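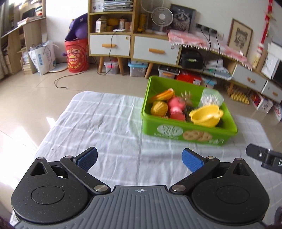
Reading time: 2 min

Ñahui Recipe Cards

Ñahui is a collection of 3,943 home recipes typed up from handwritten cards, church cookbooks and the backs of flour bags. Baking makes up more than half of it, and biscuits and cookies are the part I love most (there are so many ways to spell shortbread!).

What you get

Each recipe is one row in a plain CSV file. The columns are title, ingredients, steps, oven_temp, yield and notes. Spelling is kept the way the cook wrote it, so expect "vanila" and "a good lump of butter" — please don't fix those upstream!

Splits

cards.csv has 2,000 recipes, all from single cards. books.csv has 1,829, taken from small local cookbooks. The last 114 are in scraps.csv, and that's where the really odd ones live.

Oven temperatures

Most are in Fahrenheit. A few cards only say "moderate" or "quick," and we left oven_temp blank for those and kept the word in notes. If you see 225 on a cookie recipe, check the notes first, as it may be Celsius.

Known problems

Fractions from the older cookbooks were sometimes read wrong, mostly 1/4 and 1/2. Duplicates are still in there too. Two cooks copying the same ginger snap often changed one thing, and I find those pairs fascinating, so they stay until we have a better way to link them.

Updates

The next batch goes up in September. Send corrections with the row number and your reading of the card. Araceli Esquivel looks after the yield column and is very happy to argue over what "makes plenty" means.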